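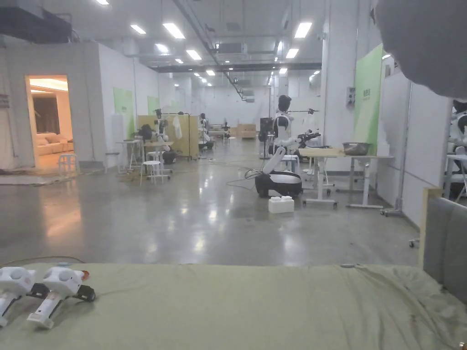
How long should a fitted sheet take to put on a double bed? Two minutes for one person working from the head end, if the corners are found before the sheet is opened out.

Speaker notes — Bed making in furnished display units
Last updated: April 8, 2026

Opening. Give the title and the running time, 15 minutes with questions at the end. Handouts are on the side table. Mention that the Siregar checklist is printed on the back of the handout and that the numbering there is the old one.

Slide 2. Bed in the hall at Flurnberg. Olive-green sheet, gray upholstered headboard with a light wooden edge. Point out the wrinkles. Ask the room what they would do first and take a few answers. Most will say smooth it by hand. Go on to slide 3 before discussing.

Slide 3. Wrinkles and tension. Hand smoothing moves the slack toward the nearest edge and leaves it there. Lift the far side, pull, tuck, then do the near side. On dark, plain colors creases show up more under ceiling panels than under a bedside lamp. A long polished concrete floor adds reflected light from low down. Check the sheet from the foot of the bed, standing, then again from a crouch.

Slide 4. Order of work. Head corners first, diagonal to foot, then the other two. Keep knees off the mattress. Clear the bed surface before pulling, cables included. If the headboard has fabric, keep the sheet hem from dragging on it — lint from new cotton sticks and has to be rolled off.

Slide 5. Sheet stock. Brimex supplied 500 flat and fitted sheets in September. Item 1243 on the stock list is the fitted double. The label is sewn at the bottom right corner, so label to foot, right-hand side. The Resex sheets have no label. Use the wider hem as the head end. Do not mix the two makes on one bed, the depths differ.

Slide 6. Steam or iron. Steam in place for light creasing. Anything with a hard fold line goes back to the press. Let the sheet cool before the cover goes on. Somebody usually asks about spray products. Answer: not tested, no recommendation.

Slide 7. Adjoining furniture. Move stools and small tables out of the walking line before starting, put them back after the final check. Mark their positions with low-tack tape if the layout has been signed off.

Questions. If time is short, skip slide 6 and refer to the handout. Spare copies of the stock list are in the folder with the clicker.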